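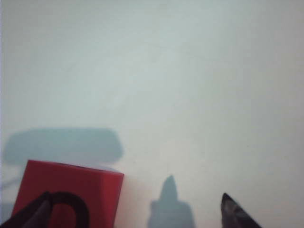
Matte red on a pale grey-green surface: which paint code and which sheen?

Forum: Finishes and Small Fabrication
Saturday, August 30, 2025

hollowmitre
I'm finishing a set of display blocks, 13 in total, all cubes with softened corners. The colour target is a saturated tomato red, matte, against a pale surface with a slight cool grey-green cast. The red itself is settled. My problem is the top face. At a shallow angle it reads lighter and pinker than the front, and the client wants all faces to look the same. Current schedule is two coats of Hiltum acrylic primer in white, then three of Fisetti matte red, sanded at 341 between colour coats (odd grade, it's what the Hirkow pads come in). Is there a flatter topcoat that would fix this?

tern_and_plover
That is sheen, and no matte product removes it entirely. Every flat paint gets shinier as the viewing angle drops. White light reflected off the surface adds to the red and you see pink. Measure it at 85 degrees instead of 60 and the number will look a lot worse.

gusset44
Disagree in part. Some of it is the white primer. Reds are notoriously transparent and three coats over white won't hide. Go to a mid-grey or a dull pink primer and you will need fewer colour coats. I'd change that before buying another topcoat.

tern_and_plover
Primer shifts the hue on every face equally. He has a difference between faces on the same block.

gusset44
Only if film thickness is equal on every face. If he sprays them sitting on a board, it won't be. How are you spraying, OP?

hollowmitre
HVLP, blocks on a turntable, bottom face last after a flip. Sides get a full pass each. The top probably gets more paint than the sides, so if thickness mattered I'd expect the top to be deeper in colour. It's the opposite.

gusset44
Fair enough. That points to sheen. I'd still change the primer.

quillback
Two things.

1. Corner radius. If you want the edges to look crisp under soft light, keep the radius small. A bigger radius picks up a highlight along the whole edge and the eye reads it as a worn line. I use 4 mm on anything larger than a fist and less on anything smaller.

2. The surface underneath. A pale surface throws a fair bit of light back onto the lower part of the sides. With a cool tint in it, the red goes a little dead near the base. Test on the real surface, under the real lights, before you respray anything.

hollowmitre
Radius is 3 now. The plinths are already painted and won't be changed.

bachline_joinery
We had the same complaint on a job for the Bạch showroom. The fix was the lights. Moving them so they weren't opposite the viewer got rid of most of the pink on the top faces. Cost was an hour on a ladder. Darkening of the side face that turns away from the light got slightly worse, but the client never raised it.

tern_and_plover
Agree with that. The geometry is the cause, so change the geometry.

osier
Has anyone used the Fisetti dead flat clear over their red? The data sheet says to wait overnight. Mine went milky, and on a dark saturated colour it was obvious.

gusset44
Too much matting agent settled at the bottom of the can. Stir it, don't shake it, strain it, and spray thin. I would not brush it at all. Also, dead flat marks when you so much as pick it up. On blocks that people are going to handle, I'd accept a bit of sheen.

quillback
Seconded on handling. Finger grease burnishes a dead flat red in a week. Ask the client whether these are for looking at or for touching.

hollowmitre
Looking at, supposedly. There will be 200 people through on the first night, so I am planning for touching.

Plan is one test block with grey primer and the existing red, one with white primer and the flat clear, and one left as is. All three go on a plinth and I'll move the lights last so I know which change did what. Will post readings at 60 and 85 if I can borrow the meter.

osier
Please include the batch number of the clear if you do. I want to know if mine was just a bad can.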